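Let the kids get cold

I have been trying to write this since September, when my son came home from his school's outdoor week with river sand in both ears and a blister the size of a quarter, and told me it was the best thing he had ever done at school. He is not a kid who says things like that. He's a kid who says "fine." So I paid attention.

What he'd done was paddle. The ninth graders went out to the Starkden, the flat stretch below the old mill first and then the bumpy part, and they learned to tip a canoe over on purpose and climb back in. They cooked their own dinner (badly, from what I hear, there was a lot of rice stuck to a lot of pot). They slept in tents they had put up themselves, and one of those tents came down in the night with three girls inside it. They're still laughing about that.

And now the district wants to cut it. The draft budget that went up on the website has the outdoor week marked as "under review," and anybody who has lived here long enough knows what happens to things that are under review. The swim program was under review. Shop class was under review for two years and then one fall it was a room with printers in it.

I want to be fair, so let me say the other side has a point or two. The week costs money. Our district charges families nothing for it, and the buses, the insurance and the hired guides come out of the general fund. I also know there are parents who get a knot in their stomach at the words "cold water" and "fourteen-year-old" in the same sentence. I'm one of them! I signed that permission form and then I sat in the car in front of the post office and thought about driving back to get it.

But I keep hearing people talk about the outdoor week as if it were a party we throw for the kids, a little treat at the start of the year before the real work begins. I think that's wrong, and I think it's how programs like this get killed. You put them in the "nice to have" column and wait.

I asked Zainab Onyeka about it. She has taught science at the high school for longer than my son has been alive, and she's been on nine of these trips. She told me she learns more about a class in two days on the river than she does by Thanksgiving in the building. The kid who won't open his mouth in the lab turns out to be the one who knows where everybody's life jacket is. The one with the perfect grades has never carried anything heavy for anyone and has to figure out how. "I go back and I teach them differently," she said, and then she had to run because it was her lunch duty.
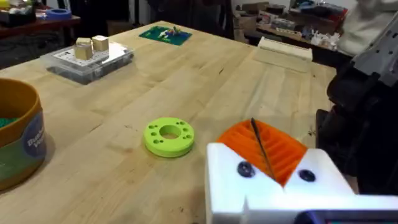 I grew up over in Vinano, where we had nothing of the kind. We had a gym, and we had a field trip once a year to look at a dam from behind a fence. I learned to swim at twenty-six, in the slow lane, next to a man in his eighties who kept lapping me. My husband learned on a lake with his uncles, and he's easy around water in a way I never will be. The kids whose families own a boat or a cabin are going to get this stuff regardless. They'll be out at Lulirum Lake every weekend from May on. It's the rest of them I worry about, the ones in the apartments off Oyewole Street whose parents work Saturdays. For a lot of those kids the school week is the only time anyone is going to hand them a paddle and show them what to do with it.

We live next to a river! It runs straight through town. Every summer kids jump off the railroad bridge, and they always have, and no budget meeting is going to stop them. I'd like the ones who jump to have been taught by a grown-up who knows the river how to float on their backs with their feet downstream. I'd like them to know how to throw a rope to a friend. If we called it water safety and taught it on a worksheet, I suspect it would sail through the budget and teach them next to nothing.

About the money, since somebody will bring it up. I went through the draft, all of it, with a cup of coffee and then with another cup of coffee. I am no accountant and I'd be glad to be corrected. But there's a line in there for new lobby furniture at the district office, and I have sat on the old lobby furniture, and it's okay. There's also a consultant. I couldn't work out what the consultant does. If we truly can't cover the whole week, then ask families who can pay to chip in on a sliding scale, or do it in three days, or borrow boats from the next district over. I'd take any of those. I don't want the quiet version where it's skipped one year to save a bit and then the gear gets sold and the guides find other work and there's nobody left who remembers how to run it.

My son doesn't know I'm writing this and he'll be mortified. He still has the paddle blister scar, he shows it to his cousins. Last weekend he got up before I did, which never happens, and walked down to look at the water level, because Ms. Onyeka had told them you should always know what your river is doing. He came back and reported it was high and brown. Then he ate four waffles.

The board takes public comment on January 25, 2022, at 6 in the evening in the high school library. You get two minutes each and you have to sign up at the door. I'll be there, probably talking too fast. If your kid went on the trip, bring your kid.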